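Re: [cell-tinkerers] Gripper pads going slick after water jobs

From: Kwaku Dankwa
To: cell-tinkerers list

Hi all, and thanks Antonina for the nudge. I'd been meaning to write up what I do with our arm after the ladle work, and your message got me off my backside.

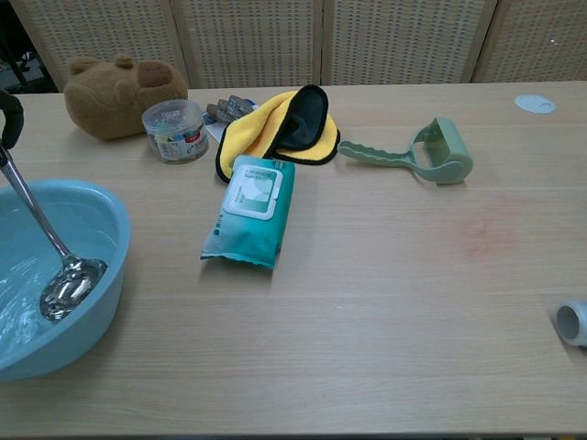 Gripper on the ladle, basin filled, wipes and lint roller on the table.

Antonina Yatsenko wrote:
> We've got the same gripper on the Proma bench and since December
> it's been letting go of anything shiny. Spoons, tongs, the lot. I put
> the closing force up twice and it just squirts the handle out faster.
> Are you lot cleaning the fingers with something special, or swapping
> them? Ours have done 918 cycles on the one set and they still look
> fine to me.
> Also, does anyone bother re-zeroing after a wipe-down?

Okay, in order!

Put the force back where it was. I did exactly what you did (twice as well, as it happens) and all I got was a shiny patch on the inside of each finger. Polished steel plus a film of whatever is on the pad is a bad combination, and squeezing harder on a tapered handle makes it want to travel. We run ours at 415 on the Drika controller's scale. That number won't mean a thing on yours, but the point is that it's well under half of the 1000 it'll go to, and it holds a ladle quite happily.

For cleaning, nothing fancy. Park the arm, power to the gripper off, fingers open. One plain wet wipe per finger, going along the pad from the base to the tip, then straight over it with a dry microfibre cloth. Don't let the wipe dry by itself. I think that's where half our film came from, because some of them leave a bit of lotion behind, and you can feel it if you rub your thumb along the pad. If yours are the soft-hands kind, rinse with clean water and dry it again.

Lint is the other one. We swap between water jobs and soft stuff, and plush fluff gets into the pads something shocking. I use a lint roller on the toys and cloths themselves before a run. Doing it to the gripper is a pain, you can't get the roller between the fingers, so for that I tear off a sheet and fold it sticky side out around a bit of card.

Swapping: 918 sounds like a lot to me, even if they look fine. Get a torch and look along the pad side-on. When ours were done, the little ridges had gone flat near the tip and nowhere else, and I'd never have picked it looking front-on. Spares come from Hollico and took ages last time, so order before you need them. Cárdenas do a softer pad that fits with a bit of persuasion. I got 84 cycles out of the first pair before a corner lifted, so I'm not rushing back.

Re-zeroing, yes, every time the pads come off, and no for an ordinary wipe-down. If you've leaned on a finger while wiping, though, run the open/close check and watch whether both sides meet in the middle. Mine had drifted to the left once and I spent a whole afternoon blaming the basin.

One more thing on the basin. I fill it with the arm parked, and keep the level low enough that the fingers stay up on the handle and well clear of the water. Have a look at your cable wrap at the wrist too. Water runs down a tilted ladle handle in both directions depending on the pose, and I found a damp connector that way.

Antonina, if you can, send a side-on close-up of the pads and tell me which wipes you're using. I've got one spare set here I could post you while you wait on Hollico.

Cheers,
Kwaku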